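Diary > Work > July

Tue 2 July – the Zerouali trial, day one 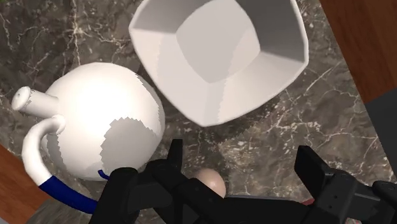 Sim kitchen, gripper open, egg and kettle to the left.

Quick one tonight, back late from Dredcombe and the train was packed. Finally got the Zerouali kit running. It's the simulator bundle, the one Violeta has been on at me about since spring. You get the kitchens, the arm, a pile of objects and a thing for writing your own tasks. 545 a month for one seat. Pornthip nearly choked.

Install took most of the morning. Docs say 20 minutes. No. Missing licence file, then the wrong licence file, then lunch.

After that, better. Marble worktop looks lovely, all the veins in it, far nicer than my own kitchen. Shadows are another matter – the edges on the kettle and round the inside of the bowl are jagged, like little stairs. Wrote to support about it, they say there's a setting for softer shadows but it slows everything down. Will try tomorow. Does it matter for training? Violeta says no. I think maybe, if we're going to use the camera views for anything real.

Want to start with the egg. Small, smooth, half hidden by the linkage from where the camera sits, so a fair test of wether the view is any use. Can't see the bottom of it at all. Might ask if the camera can be moved up a bit, the linkages take up a lot of room down there.

Set 60 runs going before I left, just the egg into the bowl. If they're done by morning I'll queue the 1,000 and leave it over the weekend. Sedside want numbers before they'll put any money in, and Hurnemside have gone quiet again, so it's Sedside or nothing for now.

Good things so far – the task editor, resets are quick, the arm is easy to drive by hand. Bad things – price, licence mess, the manual reads like it was written on a bus. Undecided on the support people. Polite, slow.

Must ring Pornthip about the invoice first thing. Also out of milk. Bed.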